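Tuesday, late

I gave notice at Matier this morning. I had rehearsed a short, dignified speech in the car and then delivered roughly half of it to the office printer, because my manager was on a call and I couldn't stand still. When she finally hung up I just handed her the letter. She read it, said "Oh, well, shoot," and asked if I could still do the Sirkberg renewal. I said yes. I have been resigned for eleven hours and I have already agreed to extra work.

The afternoon went to paperwork. HR would like me to know that I owe them 30 days, that my health coverage runs to the end of the month in which my last day falls, and that unused vacation is paid out "per policy." I asked which policy. They sent me the handbook. The handbook says to ask HR.

I did the vacation math myself on the back of the parking validation. I have 11 days on the books. Payroll has 2. We are going to have a conversation.

Supper was toast

I ate it standing up and read my employment agreement from start to finish, which I don't believe I had ever done. I signed it three years ago on a tablet in the lobby with somebody's delivery guy waiting behind me for the same tablet. There is a paragraph about outside work, so I suppose my Saturday side jobs should have been disclosed to "the appropriate officer." I never found out who that was. I'm not sure we have officers.
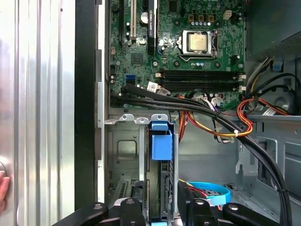 What I signed, apparently

The notice part is fine. The confidentiality part is long and seems to cover everything up to and including the coffee order. Then comes the piece I was dreading, about clients. For a year after leaving I may not "solicit, entice or accept business from" anyone I dealt with. Solicit I understand. Entice is flattering. It's "accept" that bothers me, as it sounds like I'd be in trouble if Mittal called me up all on their own and asked for help, and Mittal calls everybody about everything.

Trusitz, where I'm going, sells to a different crowd for the most part. For the most part is doing a lot of work in that sentence. I went through my client list with a pencil and found 3 names that could be a problem, and one of those hasn't paid an invoice since spring, so Matier may want me to take it along as a parting gift.

I wrote to the woman who hired me at Trusitz and asked, very casually, whether their lawyer might have a look. She answered inside ten minutes that they always do, and would I please send the whole thing, with the schedules. I didn't know there were schedules. I went back and there are 2, one of them blank except for the word "Reserved." I scanned that too.

Other business. I told my desk neighbor before lunch, in strict confidence, and by two o'clock a man from the warehouse had shaken my hand. The farewell card is already circulating. I know this because it reached me in the normal rotation, inside its folder, and I had to pretend to be looking for a stapler. I did not sign it, though I thought about it.

My manager came by at the end of the day and asked if it was the money. I said partly. She asked what the other part was and I said the parking, and then I felt bad, as she looked ready to go and do something about the parking. She's been decent to me. I'd have liked to say so, but the cleaning crew had started vacuuming and it isn't the sort of thing you shout.

Tomorrow: call payroll about the missing days, start the handover notes, find out whether the desk lamp is mine or theirs. I think it's mine. I'll take it home on Friday when everyone's at the all-hands.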